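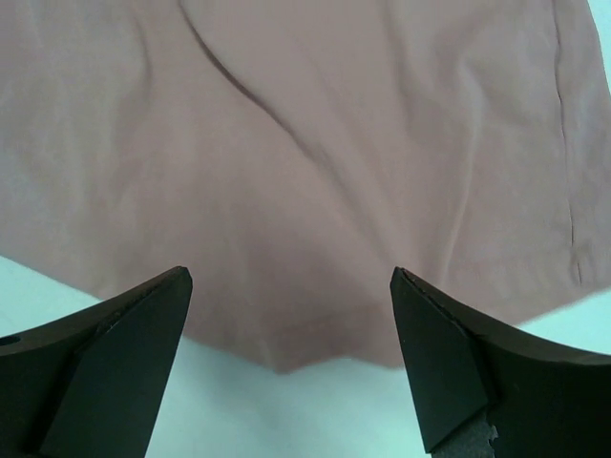

Long crease down pink top won't come out, and how do you fold it?

Hedvika Trnka
November 2025

Got a dusty pink top, soft matt stuff, probably a cotton mix but the label's gone. Sat at the bottom of the drawer since June. Now there's one long crease from near the top, going diagonally down to the middle, plus loads of little ripples. Bottom edge bunches up into small pleats whenever I lay it on the table.

Don't own an iron. Don't really want one. Is there a way to get it flat enough to fold neatly? Mine always end up as a lump. Also the side seam goes wavy, is that the crease or have I stretched it??

nallelow_jo

Wavy seam is normal on soft fabric, pull it straight gently top to bottom and it'll mostly lie down. Don't yank.

For the crease, fine mist of water, smooth it outwards with flat hands, leave it to dry on the table. Not on a radiator. Might need doing twice, old creases are stubborn.

Then before folding hold it up by both ends so it's stretched across, small shake, lower it down again. Let the middle sag a bit, you're not trying to make a drum of it. Sort the loose bit at the bottom last, thats the bit that bunches.
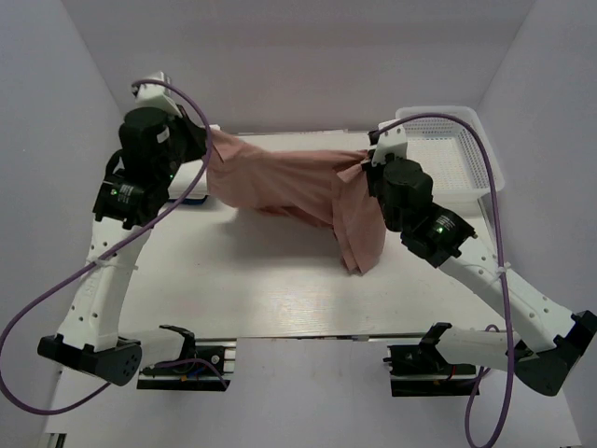 Held at both ends, middle left to sag. Basket at the back of the table.

Then sides in, bottom up to the neck, done. Stop putting it at the bottom of the drawer though, 6 jumpers on top will crease anything.

Vahidi27

just buy a steamer

Hedvika Trnka

Thanks jo, tried the misting. Crease is fainter but still there, will do it agian tonight. Seam looks better already. Vahidi, no room for a steamer, the cupboard's full as it is.

nallelow_jo

Second go usually does more than the first. If it's still showing after that try hanging it in the bathroom while you have a shower, then smooth it flat again while it's damp.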